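发件人:Dela Arthur
收件人:workfloor-list
主题:Re: 折叠组上机器以后,人怎么排?
时间:January,下午

Nest 写道:

> 各位好,
>
> 我们厂准备在折叠和分拣这一段上设备,供应商还没定,Grudgate 来看过一次现场。管理层给我们车间的说法是"不减人,只调岗",但调去哪里、工时怎么算、计件的人收入怎么保,都没有写下来。我记得名单上有人说过 Dogbe 去年就开始做了,想问几件具体的事:
>
> 一、折叠这道工序,机器现在到底接走了多少?剩下的活是什么活?
>
> 二、原来计件的工人改成什么算法?
>
> 三、拿手持夹爪录动作的那部分工作,算生产还是算培训?谁来做?做的人以后会不会因为"教会了机器"反而先走?
>
> 四、有没有什么你们当初没写进协议、后来后悔的?
>
> 我们下个月开始谈,材料越具体越好。不方便公开的可以单独发给我。
>
> Nest Jenkins

Nest,还有名单上其他问过这事的朋友:

我在 Dogbe 做折叠组的班组长,去年设备进来之前就在这个位置,现在还是。下面写的都是我们一个厂的情况,厂和厂差别很大,布草的种类、客户的要求、原来的班次都会影响,请不要直接拿去套。能公开的我都写在这里,工资表和协议原文不能发。

先说背景。Dogbe 做的是布草洗涤和整理,客户主要是餐饮和诊所,另外有一块小件布,擦拭布、餐布、厨房巾这些,单件小,花样杂。大件的床单台布很早就走机器了,熨平、对折、码垛一条线下来,这部分跟这次的事没有关系。这次动的是小件折叠,原来全靠手,组里一共21个人,分早晚两班。

设备是 Grudgate 的双臂工位,软件用 Sistness。签的是租用,按工位按月付,坏了他们来修。第一批装了3个工位,放在原来小件台的东侧。选东侧是因为那边有电和压缩空气的接口,后来发现离周转车的通道太近,车要绕,这个到现在也没有改。你们如果还没定位置,先把推车的路线画出来再谈。

第一个问题,机器接走了多少。

最规整的那几种它能做,尺寸统一、边是锁好的、熨过的餐布,一叠一叠送进去,出来也整齐。速度比熟手慢,好在它中午不停,晚班收尾的时候也能再跑一段。现在早班小件里面,规整餐布基本都走工位,人只负责上料和抽检。

剩下的就是它不爱吃的。洗软了的旧布,边上起毛的,布上缝了彩线做客户记号的,两块粘在一起没抖开的。还有厚薄不一样的混在一车里,它会把两层当一层抓。这些全部退回人工台。所以人工台上的活比以前难了,以前一车里面容易的和难的掺着来,手可以歇一歇,现在容易的都先被挑走,留下的一件比一件费事。这件事在谈的时候没有一个人想到,对计件影响最大,后面细说。

另外多出来一道分拣。布从烘干出来要先有人看一遍,分成"能上工位"和"不能上工位"两车。开始的时候以为这个顺手就做了,没有单列岗位,结果烘干那边的人做了两个星期就来找我,说他们的节拍全乱了。现在分拣是一个单独的岗,每班一个人,从折叠组里出,按时薪。

第三个问题跟第一个连着,我提前讲。

工位装好以后,它会的折法只有供应商自带的那几种。我们客户的折法不一样,有要三折再对折的,有要把记号露在外面的,这些得自己录。录的办法是人拿着手持夹爪,在台面上把动作做一遍,夹爪上有摄像头,一遍一遍地做,录下来的东西交给 Sistness 那边去训练。折法换一种就要重新录,布换一种有时候也要补。

这块工作从去年到现在一直没断过,组里先后有六个人做过。时间最长的是 Salamatu Abugri,她折小件折了很多年,录动作也录得最多。厂里的内部简报登过一篇她写的东西,我问过她,她同意我全文贴在这里。她写得比我清楚,录动作到底是什么活,看她的就行了。简报的图也一起贴上。

(以下为简报转贴)

拿夹爪折布

我刚到录制台的时候,以为这是个轻省活。不用站流水,没有车在后面催,台子是新的,灯也亮。做了一个班以后,手腕比折一天布还酸。

手折布,十个手指都在用。食指找边,大拇指压,小指把底下那层挡住,这些平时是不想的。换成夹爪就只有两个指头,黑的,又宽又硬,碰到布没有感觉,只能靠眼睛看。布有没有夹到一层,夹到两层还是三层,看不出来就得放下重来。

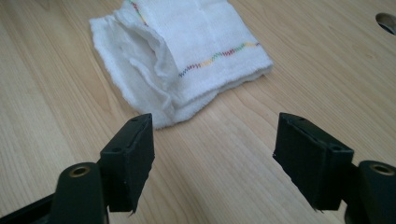 撰文 Salamatu Abugri | 折叠组 早班 | 校对 Soo-ah Sun

这块白布是我们最难录的那一类。布面有绒,边是毛的,上面有两道彩线走的锯齿针脚,红黄绿蓝都有。折过以后鼓起来,叠得厚,前面几层往外翻,夹爪该从哪一层下去,我自己也要看一会儿。要是用手,我摸一下就知道。

彩线那一道比旁边硬,折线最好不要压在上面,压上去那一层会翘。这是我折了几年才养成的习惯,从来没跟谁讲过,也没人问。录的时候我每次都绕开它,绕到后来,软件那边的人问我为什么起手的位置总是偏一点,我才想起来要说。

现在录制台旁边有一个本子,谁录的时候做了什么平时不会讲的事情,就记一笔。比如毛边朝里,比如先抖再放,比如台面上有孔的那个角不要放布,夹的时候容易卡到孔口。本子是大家一起写的,Edem Kwofie 写得最多,他字也最难认。

有人问我,把这些都录进去了,以后还要不要我。我也想过这个。我没有答案。我只能说录制台现在离不开会折的人,新手录出来的东西,机器学了也是新手的样子。至于以后,要看厂里怎么写,写了算不算数。

我希望组里的人都轮一轮录制台。一来手腕受不了,一个人不能天天做;二来每个人折法不一样,光录我一个人的,别人的就没有了。

(转贴完)

接着说录制这件事在厂里是怎么定的。

最开始定成培训。培训按底薪算,没有计件,等于谁去录谁吃亏。头一个月只有两个人愿意去,都是当时手上有伤、本来就上不了计件台的。录出来的东西数量不够,Sistness 那边也不满意,说做的人太少,动作太单一。第二个月厂里才坐下来谈,改成算生产,按本人前三个月计件收入的平均数折成时薪,录制期间照这个发。这个改法我认为是对的,建议你们一开始就这么写,不要等。

录制时长也有规定。连续录不超过五十分钟,中间必须换手上的活,一个班里加起来不超过半个班。这一条是从手腕出的问题里来的,有两个人看过医生。供应商的手册里没有讲过时长,手持夹爪本身有重量,又是悬着手用的,跟折布用力的地方不一样。台子高度也要调,我们的录制台原来是固定的,后来换成能升降的。

录下来的数据归谁,协议里有一句,归厂方和供应商共同使用。工人这边争取到的是两条:一是录制画面不拍人脸,夹爪上的摄像头朝着台面和布,本来也拍不到;二是录制数据不能用来给个人算绩效。第二条请务必写进去。Sistness 的后台能看到每一段是谁录的、用了多久、中间停了几次,班组长账号就能看,我自己打开过一次,数据很细。有了这一条,后来主管想拿来排名次,我才有话可以挡。

至于你问的"教会了机器先走",到目前为止没有发生。录过的六个人都还在厂里,五个还在折叠组,一个去了设备那边做日常维护,是自己申请的。但我要讲清楚,没有发生不等于有保障。我们的协议写的是"录制人员在设备租用期内不因设备原因被裁减",租用期到了怎么办没有写。你们可以试试写长一点。

第二个问题,计件。

原来小件按件算,不分难易,因为一车里面本来就掺着。设备上来以后,容易的被挑走,人工台留下的都是难的,还按原来的单价,收入肯定掉。第一个月早班有人的计件收入只剩原来的八成多。大家先是以为自己手慢了,有几个年纪大的中午都不歇,我后来把各台退回来的布翻了一遍,才弄明白是布变了。

跟厂里谈的时候,光讲感觉没有用。我们连着记了两周,每车退到人工台的布是什么样的,毛边的、有记号的、粘在一起的,各占多少,一块难布和一块易布各要多少秒。早班一天退到人工台的小件超过1,000件,以前没有人知道这个数。拿着记录去谈,厂里同意把小件分成两档,难的一档单价提高。提多少我不能写,大概的意思是一个熟手全做难布,收入能回到设备之前的水平。

这里面有一个漏洞。分档是谁来分?一开始是分拣岗,分拣的人自己也是折叠组的,谁都不想得罪,凡是模棱两可的全部算难。厂里不高兴,改成由工位退料的时候自动记,机器退的就算难。这样也有问题,机器有时候退容易的布,有时候它把难布硬折了,折坏了再退,拆开重来比原来更费时间。现在的办法是机器退的一律算难,折坏的另外算返工,按时薪。不完美,吵得少一些。

还有停机的钱。工位停了,上料的人没有料可上,临时叫回人工台,这一段按什么算?我们写的是按时薪,不低于当天已经发生的平均数。头几个月停机多,这一条用得上。Grudgate 修得还算快,可他们的人只在白天来,晚班坏了就是坏一整个晚上。晚班的人对设备意见比早班大得多,主要就是这个原因。你们如果有晚班,服务时间写到合同里去,让厂里跟供应商谈,这个事工人谈不了,但可以催着厂里谈。

第四个问题,后悔的事。我问了组里几个人,加上我自己的,写在下面,没有排先后。

没有在设备进来之前记一次底。原来一车多少件、难易各多少、每个人一个班折多少,都没有现成的数,后来要比较的时候只能靠回忆。你们现在还没装,马上就可以开始记。

没有把分拣岗写进去。前面讲过了。凡是"顺手做一下"的活,都先问清楚是谁的手。

没有要求供应商用中文培训。第一次培训的界面和手册都是外文,Soo-ah 临时做翻译,她本来是质检的,那两天质检就空着。后来中文界面有了,报错信息还有一部分没有翻。

没有给老师傅留一个名目。Salamatu 这样的人,录动作、带新人、看软件那边发回来的结果对不对,做的早就不止折布了,岗位名称还是折叠工,级别也没有变。我去年底给她报了一个技师,还在批。如果设备进来之前就把"录制"和"验收"写成一个岗位,给一个级别,这件事会好办得多。

没有约定扩工位的条件。现在厂里在谈再加工位,另一家客户 Clisterum 的布也要进来,那批布据说比较规整,机器应该能吃得下。问题是加几个、加了以后人工台缩多少,原来的协议里一个字都没有,等于要从头谈。我们这次提出来的是,每加一个工位之前要先公布上一个季度的退料情况和人工台的工时,给组里看过再定。厂里还没有回话。

最后讲一下人。

21个人里面,现在还在折叠组的是十七个。走的四个,一个是刚才说的去了设备维护,一个退休,两个调去熨平线。调去熨平线的两个,一个是自己愿意,另一个不愿意,是谈了以后去的,工资没有降,但是熨平线热,她到现在见了我还是不太讲话。厂里对外讲的是没有裁一个人,这句话是真的。退休的那个位置没有再招,这句话也是真的。你们听到"不减人"的时候,要问一句退休和离职的补不补。

组里的气氛,头三个月不好。有人不愿意给工位上料,觉得是给它打下手。后来慢慢习惯了,愿意上料的多是腰不好的,因为不用一直低头。年轻的几个喜欢录制台,折得未必最好,夹爪用得很快。年纪大的反过来,布是一看就懂,夹爪用着别扭,要多给时间。Edem 是个例外,他两样都行,现在新人第一次上录制台都是跟他。

午休以前是整组一起歇,现在工位不停,上料的人要错开,吃饭就分成了两拨。这个事情写在这里可能显得很小,组里抱怨得最久的就是它。后来改成中午由设备维护的人替半个钟头,规整餐布提前备好料,大家又能一起吃了。替班要有人,这个工时也得算进去。

你说管理层讲"只调岗",我的建议是请他们把岗位一个一个列出来,叫什么名字、在哪条线、几个人、什么算法、谁来培训。列不出来就说明还没有想。我们当时如果让厂里列一次,分拣和录制这两个岗早就露出来了。

我能单独发给你的有两样,一个是那两周的退料记录表,空白的,格式可以直接用;一个是录制台本子里的注意事项,我打出来了,共86条,有些只适合我们的布,你挑着看。协议原文我再问一下,如果能去掉厂名和单价,也许可以给你看结构。

名单上如果有别的厂用的是 Sistness 但不是 Grudgate 的设备,麻烦讲一下退料是怎么记的,我们想把折坏的和直接退的分开,后台现在分不出来,Grudgate 说是软件的事,软件那边说是设备的事。

Dela Arthur
Dogbe 小件折叠组

又及:忘了写噪音。工位本身不吵,吸料的那个泵吵。装之前问清楚泵放在哪里,我们的后来挪到了墙外面。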